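Ich bin fürs Ausschlafen, und zwar auch werktags! In Vorberg macht der Bäcker um fünf auf, die Schule fängt vor acht an, und wer um neun noch im Schlafanzug die Tür öffnet, gilt als krank oder faul. Warum eigentlich? 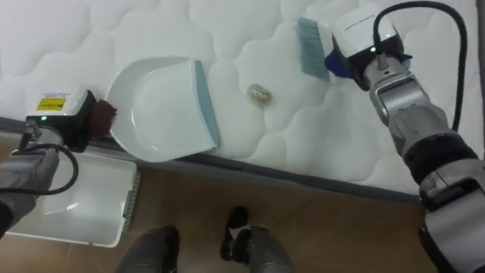

Kehrschaufel und Schmutzstück auf der Matratze

Meine Schwester in Likitz darf seit Februar erst um zehn im Büro sein – und sie ist ein anderer Mensch (früher bloß nicht vor Mittag anrufen). Mir fehlt so eine Chefin. Den Wecker stelle ich trotzdem jeden Abend, leider.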